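Speaker notes: Canvas carriers in the lending service
Vesorar Library Network, autumn staff session
2024-09-24

Slide 1. Opening

Good morning, and thank you for attending. This talk covers the canvas bags in which the network lends its book sets, and the way in which they are to be checked, folded and stored from now on. It lasts 20 minutes, with questions at the end.

Please have the one-page handout ready. It repeats the folding steps and the addresses for repairs.

Slide 2. Where we stand

The network holds 588 canvas bags across the Manance and Baravico branches. Between May and the end of August they went out 1063 times. Most loans were reading group sets, followed by school holiday packs.

Plastic boxes were used before the bags. They stacked well, but borrowers who came on foot or by bus found them hard to carry, and many sets were collected late for that reason.

(Pause. Ask whether any branch still keeps boxes. Manance may mention the map collection - those boxes are staying.)

Slide 3. The material

Canvas is a plain, strong cloth. It takes a good deal of weight and can be mended with ordinary thread. It also holds creases. A bag that is pushed into a drawer while crumpled will keep that shape, and the next person to pack it will have trouble getting large-format books to lie flat against the side.

The top edge deserves particular attention. It is where hands take hold of the bag, and where the cloth bunches when the bag is picked up in a hurry. Staff should run a thumb along the full edge at each return and feel for thin places or open stitching.
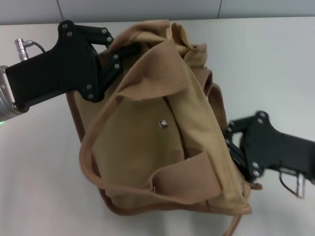

Trim is the second point to check. On older stock the trim has tended to loosen before the cloth itself shows wear. A loose section shorter than a finger may be sewn at the branch. Anything longer goes to Abbasi, the repair workshop, in the weekly crate.

Slide 4. Folding

Clear a flat table first. Empty the bag completely and feel inside the corners for bookmarks, receipts and loan slips.

Lay the bag on its back and smooth it from the base toward the top. Fold the sides in to meet at the center. Fold the base up to the top edge, then press down with both palms.

Folded bags are stored upright on the shelf, with the fold facing out. They are not to be stacked under returned books.

(Demonstrate once at normal speed and once slowly. Invite one person from each branch to try.)

Slide 5. Cleaning

Brush off dry dirt. Use a damp cloth on marks and leave the bag open on the rack overnight. Machine washing is not approved, as the first 2 bags washed at Baravico shrank and no longer hold a full set.

Slide 6. Replacement

The budget allows for 80 new bags this year. Requests should state the branch, the number wanted and the condition of the bags being withdrawn. Withdrawn bags are sent to Abbasi, where sound cloth is kept for patches.

Slide 7. Questions

Likely questions: whether borrowers may keep a bag between loans (no), and whether labels may be pinned on (no - use the tie-on tags). Requests for larger bags should be noted and passed to the purchasing office.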